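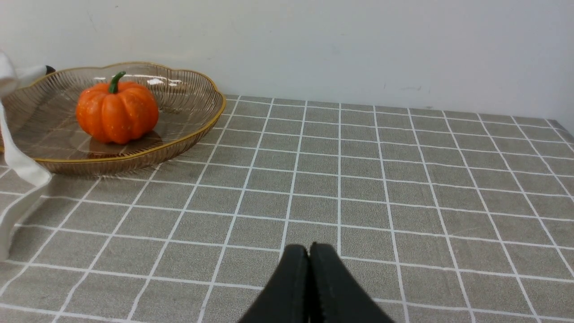

La jornada de puertas abiertas del proyecto Bogale se celebró un lunes de febrero en la sede de Hondora, dentro de las actividades de difusión comprometidas para el segundo semestre de ejecución. La asistencia ascendió a 137 personas, repartidas en turnos de 30 minutos desde las 10:00. La demostración principal consistió en una tarea de manipulación doméstica sobre mesa, con hortalizas artificiales, un recipiente y una bolsa de tela. Se mantuvo el mantel gris de cuadrícula blanca empleado en los ensayos ordinarios, y la calabaza naranja, colocada en el plato de borde dorado, sirvió de pieza de referencia para explicar al público la aproximación del brazo y la elección del punto de agarre. Los responsables técnicos expusieron también los criterios de parada y las distancias de seguridad.

Conforme al plan remitido a la Fundación Zelanora, se detallan a continuación el contenido de la demostración, las incidencias registradas y las actuaciones previstas.

1. Contenido de la demostración

Cada turno comenzó con una presentación breve a cargo de Ingeborg Stöckli, coordinadora del proyecto, seguida de la ejecución de la tarea y de un espacio para preguntas. El equipo prescindió de grabaciones y trabajó en directo ante los asistentes, con un operador junto a la parada de emergencia en todo momento.

La selección de los objetos responde a las dificultades que el paquete de trabajo 2 se propone abordar. La bolsa de lona carece de forma estable y sus asas pueden invadir la zona de trabajo; el plato de vidrio, transparente y de contorno ondulado, complica la percepción de profundidad. Las hortalizas difieren en tamaño y forma: junto a la calabaza figura, entre otras, un rábano blanco con hojas que sobresalen de la bolsa.
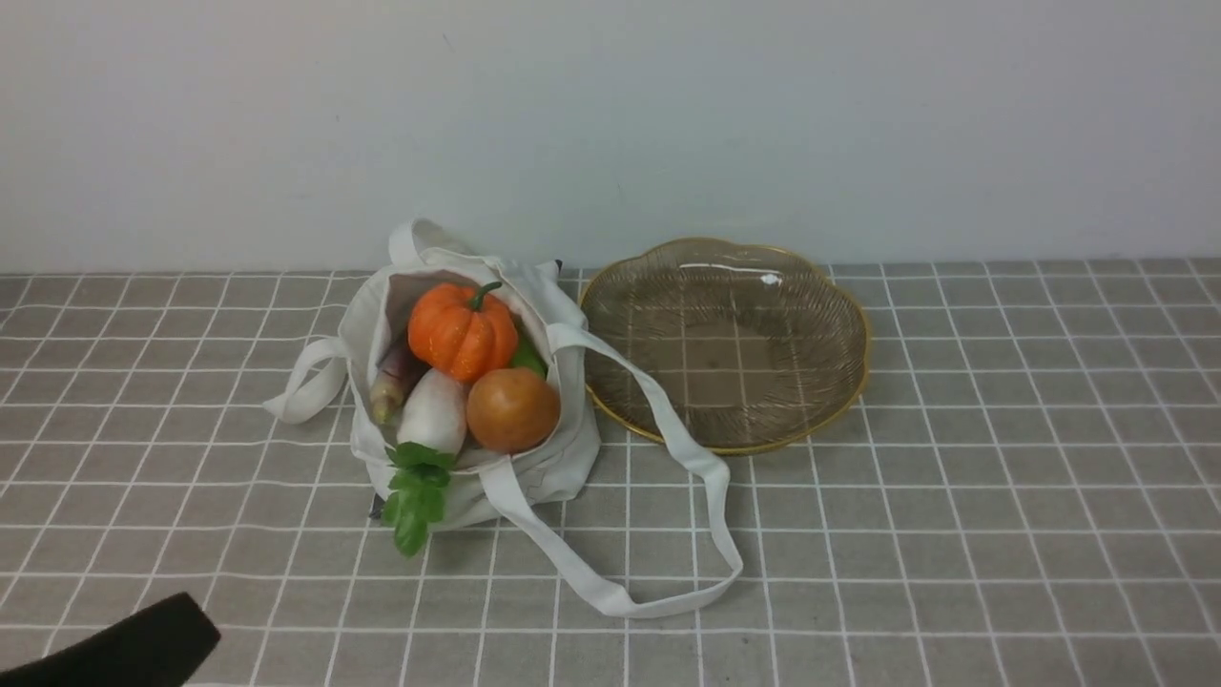 2. Incidencias

Se registraron dos interrupciones, ambas en los turnos de la mañana. La primera obedeció a un error de calibración de la cámara —resuelto por el personal propio— y la segunda, a un corte en la red del edificio. Ningún turno hubo de cancelarse.

3. Valoración de los asistentes

El cuestionario de salida fue cumplimentado por más de 100 visitantes. Las observaciones más frecuentes se refieren a la lentitud de los movimientos y al interés por conocer el coste de una instalación semejante. Varios centros de atención a mayores solicitaron información adicional, que se les facilitará por escrito.

4. Actuaciones previstas

La siguiente demostración tendrá lugar en las instalaciones de Trodside, socio industrial del proyecto, con la misma tarea y un tiempo mayor para preguntas. Queda pendiente de autorización el traslado del brazo, cuyo gasto se imputaría a la partida de difusión sin alterar el presupuesto total. Se solicita a la Fundación su conformidad antes del cierre de marzo.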